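Grondwood 手持夹爪套件(双手版)

产品页 / 采集设备 / 手持类

先说您最关心的问题:买了它,家里的衣服会不会自己叠好?不会。您得亲手叠,而且叠得比平时慢。Grondwood 卖的是一对戴在手上的夹爪,您戴着它把家务做一遍,它把过程记下来,将来某台机器也许能从中学到点什么。“也许”两个字是我们法务加的,工程师看过以后表示没有意见。

适合谁

正在教机器做家务或做车间杂活的团队;想在买机械臂之前先弄清楚这活儿到底难在哪里的团队;已经买了机械臂,现在很想弄清楚这活儿到底难在哪里的团队。最后一类客户来信最多,语气也最恳切。

不适合谁:想送长辈一台“会收拾衣柜的机器人”的朋友。请再等等,或者送一筐衣架。

它现在能做什么,不能做什么

我们把常见的活儿粗略分成三档,您可以对照自己的需求看。

第一档,硬的、有固定形状的东西。杯子放回托盘,方块装进盒子,零件从左边的料盒挪到右边的料盒。两指夹爪做这些很顺手,戴上练一会儿就会,用这类数据训练出来的模型通常也肯听话。如果您的车间里只有这种活,恭喜,您可能用不着这一页上的任何东西。

第二档,软但还算讲道理的东西。毛巾、抹布、T恤。铺平了有边有角,捏住角就能折。麻烦在“铺平”之前那一步,一团毛巾的角在哪里,人也要翻两下才知道。

第三档,冬装。我们内部叫它“四月以后再说”,因为大家总想等天气暖和了,这些东西自己消失。羽绒服一类的绗缝外套,捏下去是鼓的,松开还是鼓的,折好的一边会趁您对付另一边的时候慢慢弹回来。手套更像个小型谜题:每只五个指头,朝哪边的都有,还讲究配对。我们的配套任务包 Nutsugah 专门收这一档,童叟无欺,难度也无欺。
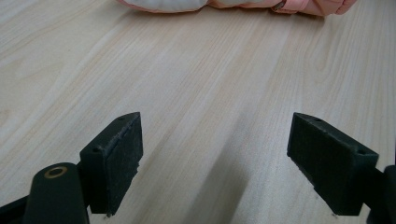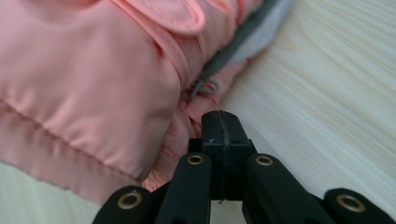 Nutsugah 任务包里的冬装任务,浅色木纹台面。

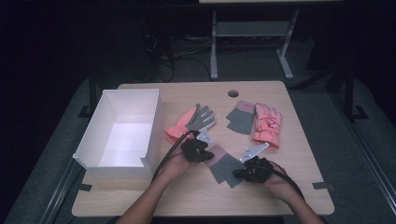

常有客户问,既然两根指头这么笨,为什么不做五指的。我们做过样品。五指样品非常灵巧,每次标定也非常灵巧地占掉一个上午。两指夹爪的好处是,人戴上以后立刻变得和机器一样笨,记录下来的动作机器才做得出来。您用十根手指三秒钟翻好的袖子,对机器来说和魔术差不多,看得再清楚也学不会。

所以戴上之后请不要偷懒,小指帮忙勾一下也不行。我们审数据的同事对小指很敏感。

套件包含

左右手夹爪各一只
连接线两根
可更换指垫一套
绑带两副,分大小号
标定卡一张(请勿当杯垫,咖啡渍会影响标定,我们是有经验的)
Nutsugah 任务包,共 49 项软物任务,附分步说明和评分表
Odine 记录软件授权,一个工作站

主要参数

夹持方式:两指对夹
指垫表面:粗糙防滑
任务包软物任务:49 项
单次连续记录:20 分钟
保修:20 个月
订货号:131

关于 20 分钟:设备可以记更久,手不行。我们试过让人一口气做一小时,后半段的数据里充满了一种对手套的敌意,模型学得很快。

关于指垫

指垫是耗材。磨损、掉角、沾毛絮都会发生,做衣物任务尤其如此。针织物会留下细毛,外套会留下更细的毛。请在每次记录前用刷子清一下,刷子不含在套件里,旧牙刷即可,我们自己用的就是旧牙刷。边缘缺口如果大到会勾住织物,就该换了。用胶水补过的指垫不在保修范围内,补得再好看也不在。

关于线

目前的版本是有线的。销售部门希望这里写“连接稳定可靠”,那就写连接稳定可靠。实际使用时请把线顺着前臂理好,别让它从台面中间穿过去。线和衣袖在夹爪看来都是可以抓的东西,我们有一段相当完整的记录,内容是操作者非常认真地试图折叠一根线。

无线版的进度:在做。

Odine 记录软件

Odine 负责同步两只手的数据、切分片段、标注任务名称。界面朴素,按钮不多。它能标出夹爪长时间没有移动的片段,以便您判断操作者是在思考还是去接电话了。它不能判断衣服叠得好不好,这一项仍由人来打分,评分表里从“可以放进抽屉”到“建议重新洗一遍”共设五级。

失败的片段请保留,不要删。初次使用的团队往往只交最漂亮的那几段,训练出来的模型一遇到拉链翻在外面就停住不动,姿态还很端庄。掉了重捡、折歪了重折、手套翻面翻到一半改主意,这些都有用。

那么,机器到底能不能做家务了

按我们手上的情况:第一档能做,放进产线也说得过去;第二档看当天的毛巾;第三档,如果您不赶时间,旁边又站着一个人,有时能做。站着的那个人通常会忍不住伸手,这件事评分表里也有一栏。

Pranport 展厅里有一套样机,可以预约试戴。来之前请想好一件您在家最不愿意收拾的衣物,带过来。戴着夹爪收拾一次,您对机器人的批评会温和许多,对自家的批评也是。羊毛大衣请慎重,指垫不认识羊毛大衣,也不打算道歉。

常见疑问

左撇子能用吗?能,两只手都有得忙。

小孩能戴吗?绑带小号是给手小的成年人准备的。请不要让孩子戴,哪怕他愿意收拾自己的房间,哪怕这是头一回。

可以只买一只吗?可以,请在订单备注里写明左手或右手。需要提醒的是,任务包里的外套任务全部按双手设计,单手做外套的客户后来都补订了另一只。

任务包会更新吗?会。下一版计划加入围巾。被套提过一次,会议随后就结束了。

能不能用在车间?能。擦布归拢、软包装装箱、线束整理都有客户在做。线束那位客户请务必先读上面“关于线”一节。

退货

未拆封可退。拆封后如指垫无使用痕迹也可退。因为“比想象中累”提出的退货,我们完全理解,但不受理。

订购与试戴请通过 Grondwood 订购页填写需求,注明任务类型和所需套数。价格按套数报价,指垫可单独加购。

本页内容更新于1月9日。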